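# Capítulo 4. El papel que se queda: archivo y memoria en la pequeña empresa

Cuando una empresa cierra, lo último que sale por la puerta suele ser el papel. ¡Y qué papel! Facturas, libros de visitas, albaranes con anotaciones al margen, la carta de un proveedor que pide disculpas por un retraso. Este capítulo trata de esos documentos y de las personas que deciden, casi siempre con prisa, cuáles se guardan.

Empezaremos por un caso que seguiremos hasta el final de la unidad: la imprenta Garrido, que durante 60 años trabajó para los comercios de Enden y que un mes de diciembre entregó sus fondos al archivo local. Llegaron 17 cajas sin inventario. En la primera que se abrió había recibos de tinta mezclados con invitaciones de boda, y ese desorden (que a cualquiera le daría ganas de cerrar la tapa) contenía ya una información preciosa: quién encargaba qué, en qué época del año y con cuánto dinero.

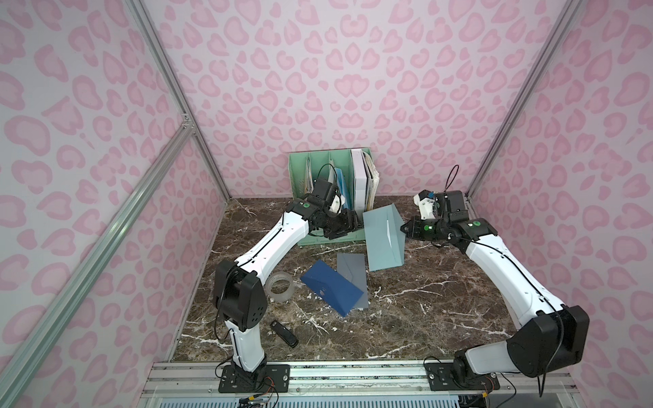

El archivero Kamran Mohmand, que dirigió la clasificación, tomó una decisión discutida. En lugar de ordenar las cajas por fechas, respetó los grupos en que los papeles habían llegado. Es lo que en la profesión se llama *principio de procedencia*, y conviene aprenderlo pronto: los documentos de un mismo productor se mantienen juntos y, siempre que se pueda, en el orden que aquel les dio. Un recibo suelto nos dice un precio. El mismo recibo, junto al pedido que lo originó, nos cuenta una relación comercial entera.

## 4.1 Del escritorio al depósito

Todo documento pasa por varias edades. En la primera se consulta a diario y vive sobre la mesa, en bandejas y carpetas que cada oficina organiza a su manera. En la segunda se consulta poco, pero todavía puede hacer falta para una reclamación o un impuesto. En la tercera, si sobrevive, interesa sobre todo a quien investiga.
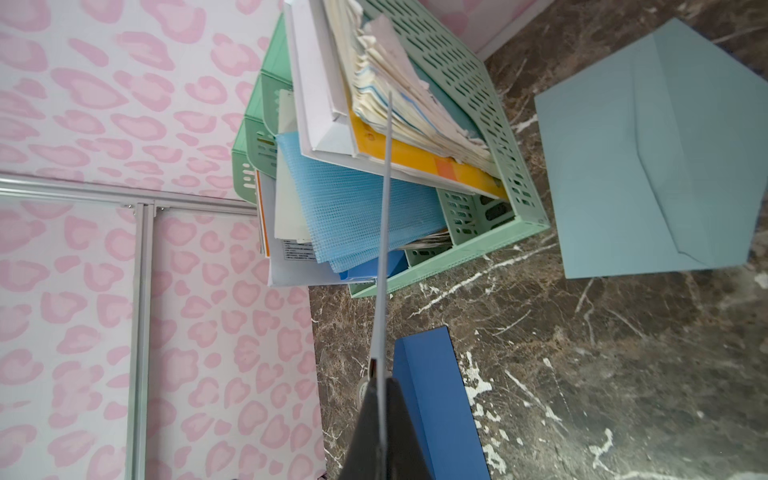
*Fig. 4.1. Bandeja clasificadora de plástico verde claro con documentos y carpetas.*

El paso de una edad a otra se llama *transferencia*, y en él se pierde muchísimo. En la imprenta Garrido se hacía cada 2 años, según una nota pegada en el libro mayor. Mohmand calcula que alrededor del 90 por ciento de los presupuestos rechazados se tiró en ese momento. Es una lástima enorme, porque un presupuesto rechazado muestra lo que un cliente quiso y no pudo pagar, ¡y pocas fuentes hablan tan claro de los deseos de una época!

## 4.2 Leer los soportes

Antes de leer el texto, miremos la materia. El gramaje, el color del papel, el tipo de grapa o el sello de entrada ayudan a fechar un documento y a descubrir si alguien lo cambió de carpeta. Los muestrarios de la casa Nakdale, por ejemplo, permitieron reconocer papeles comprados para un solo encargo. Y los motivos impresos, desde el jaspeado hasta la piel de leopardo, tienen también su historia y sus modas.

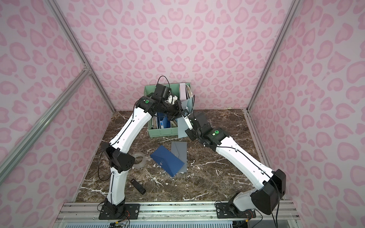 *Fig. 4.2. Paneles con estampado de leopardo en tonos rosados y superficie de mármol oscuro veteado.*

**Para empezar a trabajar.** Busca en tu casa una carpeta que lleve tiempo sin abrirse. Antes de mover nada, anota en qué orden están los papeles y quién pudo dejarlos así. Guarda la lista: volveremos a ella en el apartado 4.5, cuando estudiemos el cuadro de clasificación del fondo Plindico.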